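Our gripper does not take the dish by the rim, how to find the right height?
Posted in: Student projects > Arms and grippers
Asked by nunard_lab2, Thursday

Hello to all. I am in the second year of a technical school and our group has a project for the Cloutier student challenge. The task has the name "clear the table": the arm must take round dishes by the rim, one after another, and stack them in a corner. We have two arms over one white table, each with a small camera at the wrist, and one more camera which looks at the whole table.

We have written our own program for the grasp, and we train with recorded runs from teleoperation. In total we have 448 runs. After cleaning we kept 441 of them, the other seven had missing camera files.

The problem is the white dishes. With the green one the program chooses a good place on the rim quite often. With the white ones it goes too far inside, or it stops outside and closes on nothing. My colleague says the light is guilty. I think it is the height, as the wrist camera cannot judge how far the rim is from the fingers. We have changed the exposure two times and it did not help much. Please look at these views and tell me what you would try first.
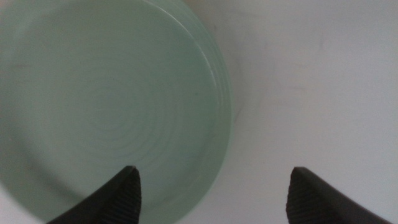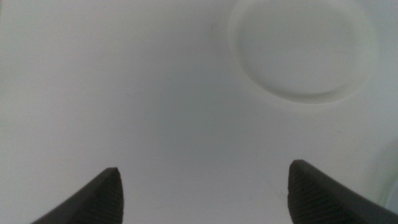
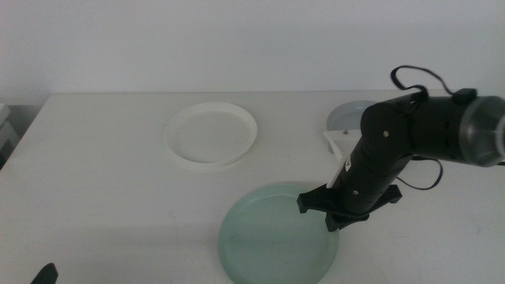
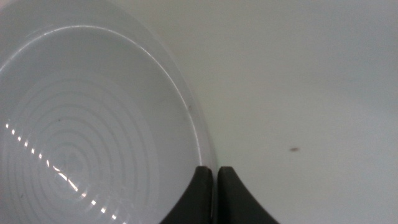
Wrist views, except the third, which comes from the table camera.

The teacher wants a working demonstration in February, so I would prefer a solution without new hardware. We can move the lamps, and we can record perhaps 60 more runs if it is really necessary.

Thank you in advance, and excuse my English please.

guvau_mech

I think you and your colleague are both a little right. In your first view the green rim is easy to separate from the table. In the fourth the bowl and the table are nearly the same colour, and the bright line on the lip is the strongest edge. If your program looks for the strongest edge, it may follow this line, and the line is not the outside of the bowl. The outside is the softer grey band next to it. This could explain why you go too far inside.

What I would do, in this order:

1. Put a coloured cloth or a big sheet of matt paper on the table. Dark blue worked well for us. Ask first if the rules of the challenge permit it.
2. Move the lamp to the side, so that the bowl makes a stronger shadow on the table.
3. Test again with the same old program before you record anything. If you change two things together, you will not know which one helped.

For the height, do not ask the wrist camera alone. Bring the fingers down slowly beside the dish until they touch the table, write down the joint values, and go up from there by a fixed distance for each type of dish. It is boring work but you do it only one time. Go very slowly with the last part, and keep a hand on the stop button.

valten268

Just buy a depth camera, much easier.

robo_evening_class

The answer above does not help much if he wants no new hardware. Also a cheap depth camera can have difficulty with shiny or translucent dishes, so I would not be so sure.

I want to add one thing to the list of guvau_mech. Check how your 441 runs are divided between the dishes. In our evening class we had 268 runs, and when we finally sorted them, most were with the same red bowl, so of course the red bowl was our best one. If you have the same situation, use all your new runs for white dishes, and put them in different places, also near the back edge of the table. And begin some runs with the gripper in a bad position, for example too far inside the bowl, so the program can learn how to come back from it.

Check also that the wrist camera did not turn a little in its holder. Ours did this, and we lost two weeks. Now we have a pencil mark on the holder and we look at it each morning before the first run.

nunard_lab2

Thank you very much! I have written to the organisers about the cloth and I wait for the reply. We did not sort the runs by dish, so we will do this tomorrow. I will write the result under this post.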